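Come and help us write the rulebook for shelf-picking arms

I'm Isabelle Kennedy and I look after safe working practice at Griltisora. We're after people to join our review panel in December, and you don't need to be an engineer. If you've stacked shelves, run a stockroom, done a risk assessment or just told a colleague off for reaching where they shouldn't, I'd love to hear from you!

We've got a draft code of practice for arms that handle groceries near people. It's called the Hodden code (after the building, nothing grander) and it has 122 clauses, which I know is too many. Some of them I wrote myself and I'm still not sure about them. Clause 70, on how close a hand may come to a gripper during a pick, has been rewritten more often than I'd like to admit.

Most of the trials use tins, so tins are what you'd mainly be watching.

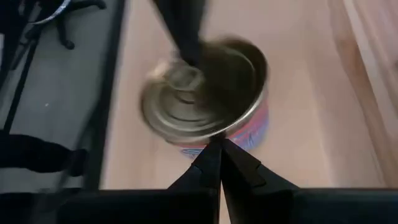 Gripper fingertips close to a tin on the tabletop.

What you'd be doing: reading the draft at home first, then coming in for two sessions with me and Mervyn Staniforth, who runs the trials. You watch some picks, you mark up the clauses (pen is fine, I like pen) and you tell us where the wording makes no sense. We argue a bit. Then there's lunch.

The bits I most want help with are shelf labelling, who gets to press restart after a stop, and what a visitor should be told before they come anywhere near a moving arm. Mervyn would add dented tins to that list. He has views on dented tins. 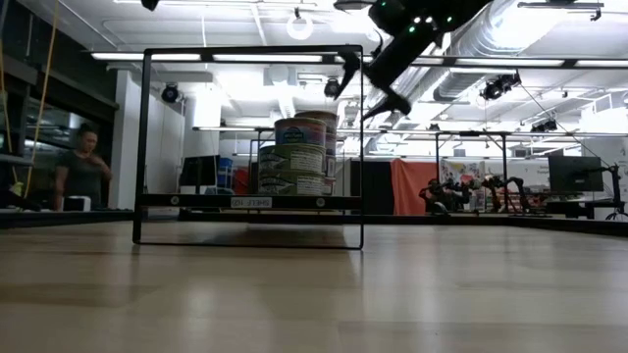

Do I need any experience with robots?
None at all. We'll give you a safety briefing when you arrive, and half the places are being kept for people who've never worked with one.

You'll need to be over 18, able to stand for a while, and happy to wear flat closed shoes. Long hair tied back please, and no lanyards. Sessions start at 9.30am and finish by 3pm.

We pay £110 a session plus travel. To apply, send me up to 2,000 characters on a rule at work you thought was daft, or one you were glad of. No CV needed. Put "Hodden panel" in the subject line and send it through the Griltisora contact page, and I'll write back to everyone.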